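Reporting Fellowship, Local News Desk
Posted April 3, 2020

The Skivent Courier invites applications for a reporting fellowship beginning in September. The fellowship is funded by the Dobre Foundation and runs for 18 months. Fellows cover courts, county government and public safety, and work under the supervision of the managing editor, Amparo Carrasco. 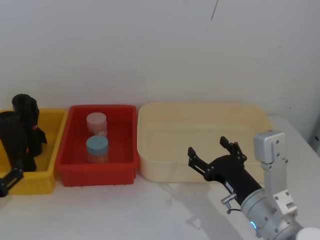
Applicants must have at least 3 published news stories, in print or online. A journalism degree is not required. Experience with public records requests is preferred.

Fellows receive a monthly housing allowance of $800 in addition to salary, and health coverage from the first day of employment. All new staff complete newsroom safety training before their first assignment. 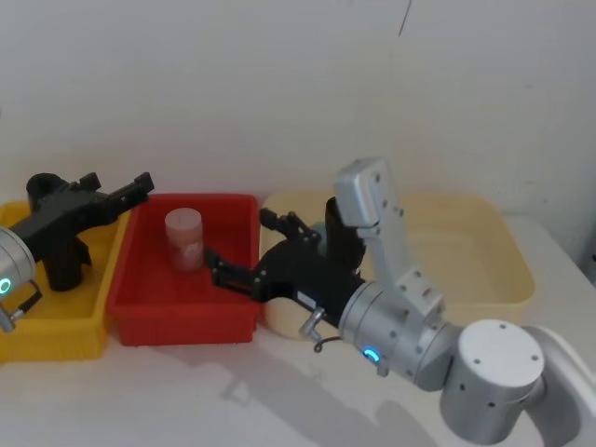

How to Apply

Send a resume, published work and a cover letter of no more than 800 words to the Courier's hiring office. The letter should name one local story the applicant believes has been undercovered. 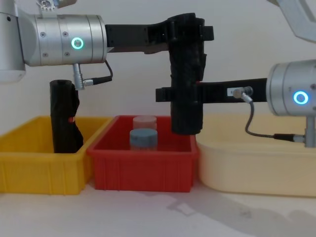

Applications will be reviewed in the order received, and finalists will be interviewed by telephone. The Courier is an equal opportunity employer.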